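The branch library at Farquharson

I finally went to see the Farquharson branch library in March, after driving past it for years. It was designed by Wissam Issa and built on a lot that slopes down to the creek, which explains most of what is odd about it. You enter at the top, on the street side, and the reading room is a full story below you.

The plan is a row of eight square bays set on a diagonal, each with its own pitched roof. From the street they look like sheds. Inside, the walls between them have been left out, so the room reads as one long space with a zigzag edge. Each notch in the zigzag has a window seat facing north. The seats are a little too deep for sitting upright and most people put their feet up.

The whole building is only 900 square meters, and the stacks take up more of that than I thought they would. 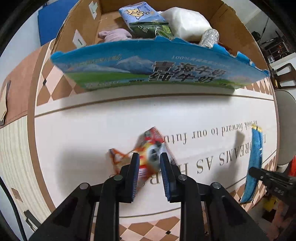
Snack packet and cardboard box, white printed table covering.

The structure is brick up to sill height and timber above. Munther Haddadin wrote a short piece about the roof joints when the place opened, and I went back to it before the visit. He was worried about water getting into the valleys between the roofs. Two of them have since been covered with new metal flashing, and it doesn't match the old.

The stairs are the weak part. There are 43 steps if you go from the sidewalk to the creek path, in three flights, and the middle flight is dark even at noon. The elevator was added later in a brick box at the east end and blocks what used to be a window.

I'd still put it ahead of the newer branch at Lostska, where everything is on one floor and the ceiling is hung so low you can touch the lights. I want to get there again with a tape measure and check the bay widths.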